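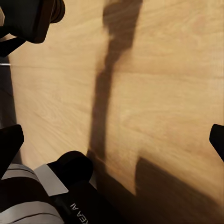
Figure 4. Shadow on a wood surface.

Logging a leader-to-leader call in Runari

1. Open the call record and enter both offices. Use titles as the protocol desk spells them.
2. Pick a purpose. "Reviewed relations" is the default and says next to nothing, so choose a narrower one if the notes support it.
3. Attach the readout from each side.

Note: The two readouts rarely match. Of 2,290 calls in the Groren archive, 43 had matching texts, and I would check those twice.

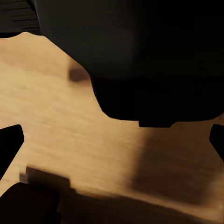
Step 4 is the comparison view, which supposedly flags wording that one government left out. Treat its flags as hints. It reads edges well and substance badly, much as you could trace the notched outline of the black shape over the wood and still not know what was agreed.

Caution: Do not publish until Anneli Heiskanen's desk has signed off.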